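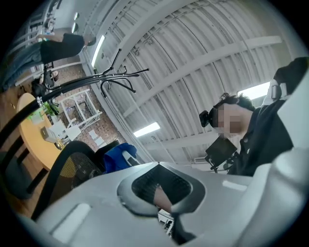

Abro hilo con notas de la comparativa de pinzas de mano para captura de demostraciones. Dos candidatas: Cendach y Prondico. Mismo operador, misma sala, misma tarea: tela sobre el respaldo de una silla.

1/ Peso. La Prondico marca 800 g en báscula. La Cendach, bastante menos, pero con el centro de masas muy adelantado. Al cabo de una hora la muñeca prefiere la Prondico.

2/ Apertura. Con tela arrugada importa menos el recorrido máximo que el paralelismo de las mordazas al cerrar. La Cendach cede un poco en la punta y pierde el pliegue si se tira en diagonal.
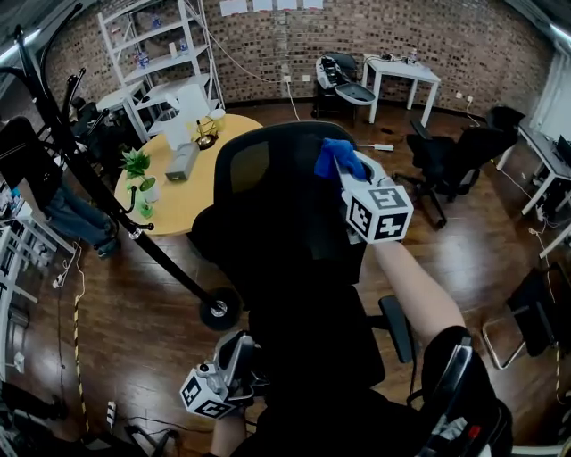
3/ Seguimiento. Cubo con marcadores fiduciales en cada pinza. Con las dos manos a distinta altura, el fallo típico es que el brazo tape un cubo -- ahí la pose salta unos 6 mm al recuperarse. Filtrarlo después es posible, pero prefiero repetir la toma.

4/ Controlador. Pasamos del Fitzsimmons al Mukden por la sincronización. El Fitzsimmons deriva entre mano izquierda y derecha en tomas largas; el Mukden aguanta 1000 muestras seguidas sin reajuste.

5/ Pendiente: repetir con tela más rígida y cambiar las almohadillas de la Cendach. Las de serie se desgastan por el borde interior.

6/ Los registros en bruto los subo cuando termine de alinear las marcas de tiempo.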